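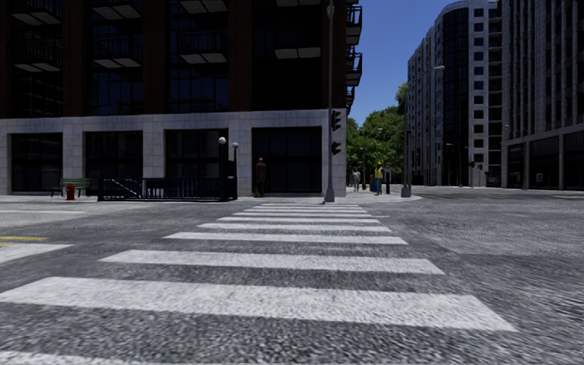
The Bus to Dakberg

My aunt lived in Dakberg, and she was dying there in her own bed, as she had always promised us. My mother called me in June and said: come now, do not wait for the weekend. So I took my good shoes and one shirt, and I went down to the bus station in Hultum.

The woman in the ticket window told me that the direct bus was gone already. I must go first to Studov and change there. She wrote it for me on a small paper, although I have lived in this country all my life and can read a timetable. I thanked her and kept the paper.

On the bus an old man sat down next to me with a box of young chickens on his knees. The box had holes in the lid. He asked where I was going and I told him, and then he asked why, and I told him this also. He was silent until we passed the sugar factory.

"Was she a good aunt?" he asked.

I had to think. She was strict. When I was 10 she locked me out of the house for one hour in the rain, since I had called the neighbor a goat. She was the only one in the family who sent me money when I studied, 200 each month, in an envelope without any letter. Once I wrote to her that she could put in a few words, it would cost nothing. The next month came the same envelope, and on the back of it she had written: "A few words."

I told the old man this story and he laughed so much that the chickens became afraid.

In Studov I had two hours to wait. The café at the station was closed for painting, so I walked through the streets near it and bought cherries from a boy. I ate half of them. The other half I wanted to bring to my aunt, but then I thought that a dying woman perhaps does not eat cherries, and I stood a long time at a corner with the bag in my hand and could not decide. Many people crossed the street and came back again with their shopping. At the end I kept the cherries.

The second bus stopped in Ham and in every village after Ham. It was evening when I came to the house. My mother opened the door and her face was tired, but she was not crying.

"She is awake," my mother said. "She is angry with the doctor."

My aunt was very small in the bed. She looked first at my shoes, which were dusty, and then at the bag.

"What is that?"

"Cherries. From Studov."

"How much did you pay?"

I told her. She closed her eyes, and I thought that she had fallen asleep. I sat down on the chair and put the bag on the floor.

"Too much," she said. "Wash them first."

I went to the kitchen and washed them.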